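Housekeeping and Linen Assistant (2 positions)
Fernora Guest House
Posted September 26, 2024

Fernora is a small guest house with 13 rooms, open all year. We are looking for two persons to join our housekeeping team. The work is part time, mostly in the morning, and the start is as soon as possible.

Your work will be to clean the guest rooms after check-out, change the beds and towels, and keep the linen room in good order. Once in the week you will also help to receive the delivery from the laundry and compare it with the list. When the house is full, we may ask you to help in the breakfast room for one hour. 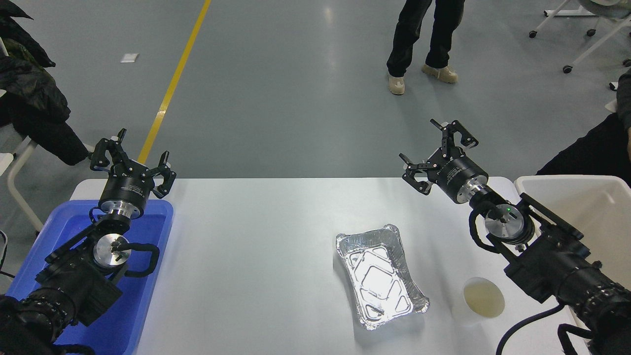
Experience in a hotel is welcome but it is not necessary. In the first two weeks you will work together with Rania Twal, who is responsible for the rooms. We ask that you can stand and walk for a whole shift, that you can carry a full bag of sheets up one floor, and that you are polite with guests also when they are late to leave. Basic English is enough. If you speak Arabic too, please write it in your application.

We offer a written contract, paid training days, breakfast on every working day and work shoes. The schedule is given two weeks before, and you may change a shift with a colleague if Rania agrees to it. Every employee has one free weekend in the month as a minimum. The pay will be discussed at the interview and it depends on your experience.

To apply, please send a short letter and the name of one person who knows your work to Hussam Shboul, Fernora Guest House, P.O. Box 2742. You can also leave the papers at the reception in a closed envelope. A photo is not needed. Please write at which hours we can call you.

Interviews are held at the guest house and take less than one hour. We will answer to every applicant, also if the answer is no.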